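Iced tea station: FAQ for people collecting episodes

Put together by Ingeborg Kramer, October 15, 2022. Julián Lorente added the bits on labels. Written fast, between shifts, sorry for typos. If it's not in here, ask one of us or write it on the sheet by the door and we'll add it.

What are we collecting?

Examples of two arms serving iced tea. Cup with ice, tea from the big jar, cup onto the tray. One example = one episode. The policy learns from the episodes, so what goes in them matters more than how many you squeeze into a shift.

The project name is Drorkiletti. You'll see it in the folder names. Jastow is the upload tool. Same team, different things, people mix them up all the time.

Do I need to have run the arms before?

No. You need 15 practice episodes first, saved to the practice folder, not the real one. Julián looks at them. Usually same day. After that you're on the list and can book slots.

How long is a shift?

9 clean episodes, then swap. Clean means no restart in the middle, no dropped frames, label filled in. If your hands get tired before 9, stop. Tired driving shows up in the data, all jerky at the wrist, and somebody has to go through and pull it later.

What does the table look like at the start?

Tray on the tan table, inside reach of both arms. Cups and ice as the task card says. Card changes by batch so read it, don't go from memory. Jar stays on the white side surface behind, lid on. Both grippers open and clear of the tray before you hit record.

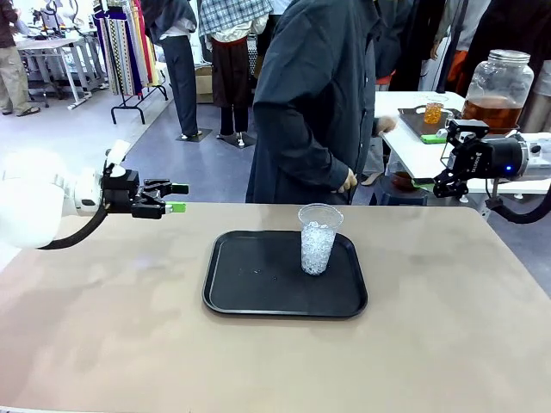

One iced cup on the tray, both arms out, tea jar at the back right.

Where exactly on the tray does the cup go?

Wherever. Really. Move it between episodes: left side, right side, close to the rim, far corner. If every cup sits on the same spot the policy learns the spot and not the cup. Shift the tray a bit too. Don't turn the tray more than a quarter turn, the left arm can't get around it.

How full with ice?

Batch card again. Most cards say two-thirds. Some say half, a few say to the top. Crushed ice only. Tried cubes in the first batch, they bridge across the mouth of the cup and the pour goes everywhere.

Ice melts while I'm setting up, does that matter?

A little melt is fine and we want some of it in the set. If you've got more water than ice, dump it and refill. Cooler is restocked at the start of each shift, scoop lives in the cooler, please put it BACK in the cooler.

Can a person be in the episode?

Yes, if the card says handover. Then somebody stands on the far side of the table and gives a cup to the right arm or takes one from it. Things to keep in mind for handovers:

- Person moves at normal speed. Don't slow down to be nice to the arm.
- Fingers go beside the pads, never between them.
- Person doesn't talk to the driver during the episode. You both start guessing what the other is about to do.
- Swap the person every few episodes. Different sleeves, different hands, different heights.

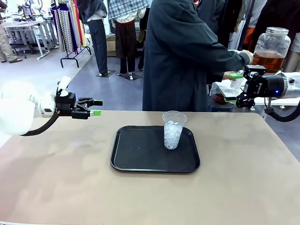 Cup in the right gripper with a hand close by. Left arm waits on its side of the tray.

If the card doesn't say handover, then hands out from the moment you start to the moment you stop. One hand coming in to straighten a cup = episode gets thrown out.

What about people walking around in back?

Leave it. Different folks in the background is good for us. Clothes rack, boxes, whoever's standing there, all fine. Just don't let anyone lean on the table. It moves, and then the calibration is off for the rest of the shift.

Which arm does what?

Left arm does the tray side. Right arm does the jar side and takes the handovers. Don't cross them over the tray even if it looks quicker. We had crossing in the Comatitz batch and had to drop nearly all of it.

Cup fell over. Now what?

Depends when.

Before recording: stand it up, carry on.

During recording, and you can fix it with the arms: keep going! Recoveries are worth a lot. Tag it "recovery" in the label. Don't knock things over on purpose though, a fake tip looks different from a real one and we don't want the policy learning to do the first half.

During recording, and you can't fix it: stop, tag "fail," save anyway. Do not delete.

There are also cards that START with tipped cups. Those are the recovery cards. You lay the cups down by hand, ice in, then record. One cup or two.

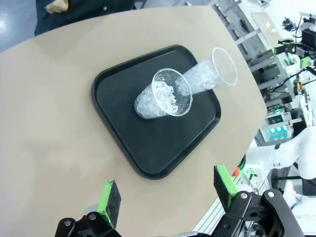

Wrist view. Two cups on their sides, ice still in.

For two cups, lay them different ways each time. Touching, not touching, one partly over the other. Stand up the one that's easier to reach first. If the ice slides out that's okay, keep going, tag "spill."

Why are we keeping the fails?

The success detector gets trained on them. It needs to see what wrong looks like. Last round had hardly any fails and the detector called everything good, including a cup with no tea in it.

Which views do I check before saving?

All of them. Fixed view first, then wrist views. In the wrist view you should see both green pads and whatever you're picking up. If you only see table, the mount has slipped, get Ingeborg. Wipe the lens between episodes, ice work fogs it. Dry cloth only.

How do I label?

Julián here. Four fields, fill all four:

- card number
- number of cups
- result (ok / fail / recovery / spill)
- one short sentence on what happened

The sentence should be plain. "Right arm took cup from person, set it on tray." Good. "Went well" tells me nothing. "Same as last one" tells me less. Write it right after the episode, not at the end of the shift, I can tell when you did them all at the end.

If two results fit, pick the worse one. A spill that you recovered from is a spill, put the recovery in the sentence.

Upload is stuck?

Jastow hangs if you start a second upload before the first one shows green. Wait. If it's been 15 minutes, close it, reopen, it picks up where it stopped. Don't rename the folder while it's running. Please.

Something's wet.

Drips on the tray are fine, leave them in, real trays have drips. Water on the table near the arm cables is not fine. Stop, both arms to rest, towel. Anything on a gripper, same thing, dry the pads before the next episode or the cups slip out.

Can I drink the tea?

Not from the jar on the table, it's been handled all day. There's a separate one in the kitchen.

How do I stop the arms in a hurry?

Red button, your side of the table. Hit it whenever you feel like it, no one will be mad. After a stop you have to re-home both arms, left first. The episode is a fail, save it.

How many people per slot?

Two. One drives, one resets the table and does handovers. Trade places halfway. No solo slots, not even for practice.

What's the plan after this?

7 more cards in this batch, then hot cups. Çınar is the name of the next batch, with glass tea cups, and it'll have its own page. Grip force settings are different for glass so don't bring your settings over from here.

Still to add here: gripper pad swaps, where the spare trays are, what to do when the ice runs out mid shift (for now: stop the shift, log what you have).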